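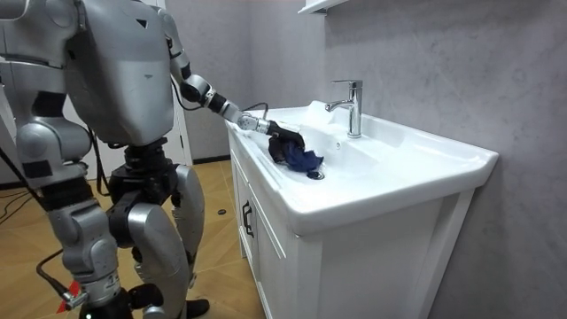
Housekeeping Practice 1, Handout 7: The Washbasin
Notes by Ute Wunderlich, Sorbridge training rooms
Revised Jul 24, 2024

Okay, basins! I said last session that I could talk for an hour about wiping one sink, and a few of you laughed, and then I pretty much did. These are the notes for people who were writing too slowly (or not writing at all, I saw you).

We're working on the white vanity against the gray wall. The order I want you to learn goes like this:

Clear the top first
Dry dust and hair
Bowl
Drain
Rim and back corners
Faucet
Front edge
Dry cloth over everything

You'll meet people who do the faucet before the bowl. Leonie Wegener, who takes the other group, does it that way and her sinks look great, so I'm not going to fight about it. For the practical, though, please use my order, so that I can follow what you're doing from across the room.

The cloth

One cloth for the bowl and one for drying. I like dark blue for the bowl, and the reason is pretty silly: I can spot it from anywhere and it never ends up in the drying pile. Skadus sells them in packs of 14 and they wash well. No fabric softener, please! It leaves a film on the fibers and then you're just pushing water from one side to the other.

Folded or bunched? I get asked this every single term. Fold it in quarters for flat surfaces, and you have eight clean faces to work through. Inside a bowl I'm much more relaxed. A bunched cloth follows the curve, and down near the drain it gets into places where a neat square just sits there looking pretty. Press with your fingers, let the cloth take the shape of the slope, and turn it when it stops picking things up.

The bowl

Start high and spiral down. Small overlapping strokes, with the pressure coming from your shoulder and not your wrist (your wrist will thank you by the end of a hallway of bathrooms). When you get to the drain, slow down. Go once around the ring, lift, find a fresh bit of cloth, and go around again. Soap likes to collect right at the edge there and it dries into a gray line that guests notice before anything else.

If there's limescale, don't scrub harder. Lay the damp cloth over it with a little of the Böttcher descaler and go do the mirror. Five minutes is fine. Rinse well afterward, and keep the stuff off natural stone. The label says so too, but I know how many of us read labels.
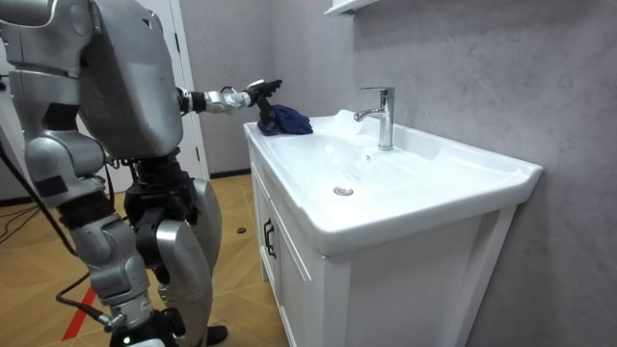
The rim and the back corners

The back corners are where I take off the most points. On a flat rim like ours, water has nowhere to go, so it sits, and whatever was in it stays behind. Put the cloth right into the corner, push down with your fingertips, and pull it toward you along the back edge in one go. Then do the other side. Don't start in the middle and work outward, or you'll pack all the fluff into the corner you were trying to clean.

The front edge on this one is rounded and carries on around the corner, so carry your cloth around with it. Bend your knees a little and look at it from the side. Glossy white hides streaks from above and shows every one of them from low down.

Streaks and drops

A bowl with streaks and little drops in it isn't finished, even if it's clean. We had a long chat about this in April after the visit to Zimside, where the rooms were spotless and half the basins still had drops in them. Take the dry cloth, same spiral, light hand. It takes hardly any time once you have the rhythm.

For next time

Do your own sink at home in the order above and write down where you got stuck. Bring two cloths. Supply closet code is 3169, and please close the door behind you. The reading is page 148 in the blue binder, just the part on ceramics, skip the bit about brass.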